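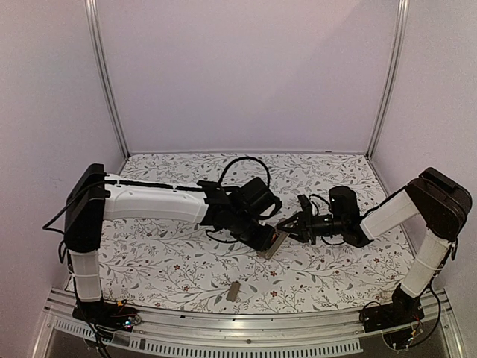 ## Lirham phono preamp for 78s and other awkward records

I've been selling these little preamps out of the Skodadix shop since March, and it's the one thing in the catalog I'd buy back from a customer if I ran out (I've tried, he said no).

If you only play LPs made after the mid-fifties, you probably don't need it. Any decent phono stage will do, and I have cheaper ones. But if you've got a shelf of 78s, or early ten-inch LPs, or those oddball private pressings where who knows what the cutting engineer was up to, then a regular preamp is going to make half of them sound like a telephone and the other half like a telephone under a pillow. Records were cut with all kinds of different curves before the industry settled on one, and the Lirham lets you pick the one that sounds right for the record you're playing.

There are two knobs for that, one for bass turnover and one for treble rolloff, with 9 positions each. Yes, it's a lot of combinations. No, you won't use them all! I live on maybe four settings and go exploring on a rainy evening when something sounds off.

### What it sounds like

The first record I put through it was a Saarela accordion 78 I'd had for years and never much liked. I thought the fiddle player was just bad. He's not bad, he was buried! With the treble opened up a couple of clicks he was right there, sawing away, and I played that side so many times my wife went out to sit in the car.

It won't fix a worn groove, and it doesn't take out clicks. It's a quiet box, so whatever noise is on the record you'll hear, and on a beat-up copy you may want to roll the top down and live with it.
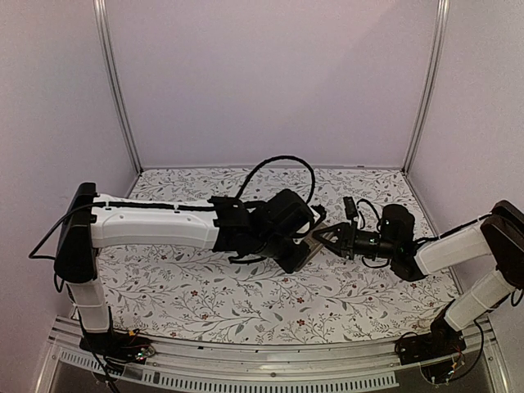
The mono switch is the other thing I'd never give up. If you're playing a mono record with a stereo cartridge, flip it over and a good bit of the rumble just drops away. There's also a left-only and right-only setting, for when one wall of the groove is chewed up and the other one isn't. Sounds fussy, saves records.

### The practical stuff

- Moving magnet input only. For a moving coil you'll need a step-up in front of it.
- Two curve knobs, one for turnover and one for rolloff.
- Switch for stereo, mono, left only, right only.
- RCA jacks in and out, plus a ground post that takes a spade or a bare wire.
- Voltport power supply in the box, with a cord about 2 meters long.
- Printed card with starting settings for a bunch of old labels. Treat it as a suggestion.

Please use the Voltport supply and not whatever's in your junk drawer. Vusumuzi Masilela, who does my bench work, has had a few come back humming and every one was on the wrong adapter.

### Ordering

Ask for stock number 1410. I got 20 in for October 2019 and they're on the shelf now, tested, ready to go. If you're not sure which stylus to use with your 78s, put a note in with the order and tell me what cartridge you've got (the LP stylus is too small, please don't). I'm happy to write back, and I'll ask what you've been listening to.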